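배포: Vastlow 홍보 담당
보도 시점: 화요일 오전 7시 이후

Vastlow, 탁상형 로봇 작업셀 운용 지침 'Gistari' 공개
식기 취급 작업의 파지 조건, 케이블 관리, 비상정지 배치 기준을 21개 조항으로 정리

로봇 작업셀 안전 컨설팅 기업 Vastlow는 소형 협동로봇으로 식기류를 집고 옮기는 작업에 적용할 운용 지침 Gistari를 공개했다. 적용 대상은 고정식 단일 로봇팔과 2지 그리퍼를 사용하는 탁상형 작업셀이다. 이동형 로봇과 양팔 구성은 이번 판에서 제외된다.

지침은 7개 장, 21개 조항으로 구성된다. 초안은 지난 2월 협력사 Arum과 Hinds에 회람되었으며, 접수된 의견 429건 중 358건이 최종본에 반영되었다. 반영되지 않은 의견은 대부분 적용 범위 밖의 장비에 관한 것으로, 별도 목록으로 관리된다.

제3장은 파지 조건을 다룬다. 테두리가 있는 용기는 손가락 한쪽을 용기 안쪽에, 다른 한쪽을 바깥쪽에 위치시킨 뒤 닫는 방식을 기본으로 한다. 파지력 상한은 용기 재질별로 작업 전에 설정하고, 설정값은 작업 기록에 남겨야 한다. 용기를 거치대로 옮기는 경우에는 하강 속도를 접근 속도와 구분하여 지정한다.
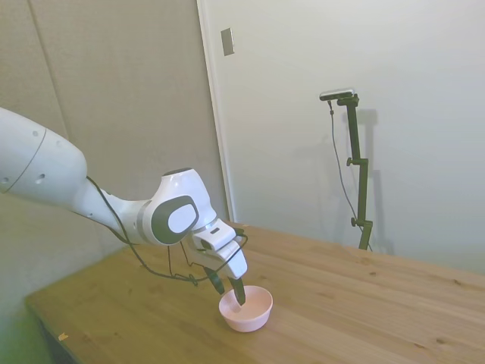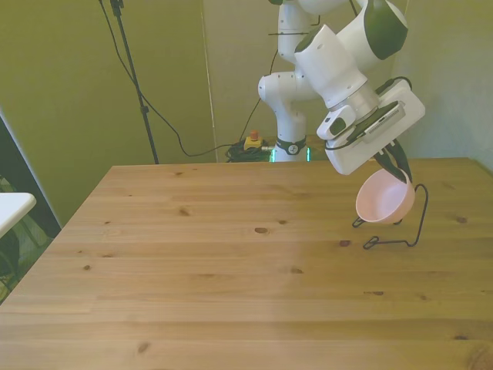
목재 작업대에서 로봇팔이 분홍색 그릇을 다루는 작업. 첫 번째 사진은 그리퍼 손가락이 벌어진 상태, 두 번째 사진은 그릇 테두리를 잡은 상태. (사진 제공: Vastlow)

제4장은 케이블 관리 기준이다. 로봇팔 외부로 노출된 케이블은 전체 동작 범위에서 처짐과 당김을 점검하고, 작업물 또는 그리퍼 손가락과 간섭할 수 있는 구간을 도면에 표시하도록 했다. 케이블 경로를 변경한 경우 저속 시험 운전을 다시 실시한다.

제5장은 비상정지 장치의 위치와 점검 주기를 규정한다. 작업자는 로봇의 동작 범위에 들어가지 않고 정지 버튼을 조작할 수 있어야 하며, 기능 점검은 매 교대 시작 전에 실시한다. 카메라 지지대 등 주변 구조물은 제6장에서 다루며, 고정 상태와 로봇팔과의 이격 거리를 점검표에 기재해야 한다.

작성을 총괄한 Hamish Ormsby 기술표준 책임은 "기존 안전 문서는 설비 단위의 요구사항에 집중되어 있어 개별 파지 작업의 설정값을 어떻게 기록할지에 대한 기준이 부족했다"며 "이번 지침은 현장 담당자가 점검표로 바로 사용할 수 있는 수준까지 항목을 세분화했다"고 밝혔다.

Gistari는 자율 적용 지침이며 관련 법령 및 인증 요건을 대체하지 않는다. 본문과 점검표 서식은 Vastlow 자료실에서 내려받을 수 있다. 개정 의견은 조항 번호를 명기하여 기술표준 부서로 제출하면 된다.

문의: Vastlow 기술표준 부서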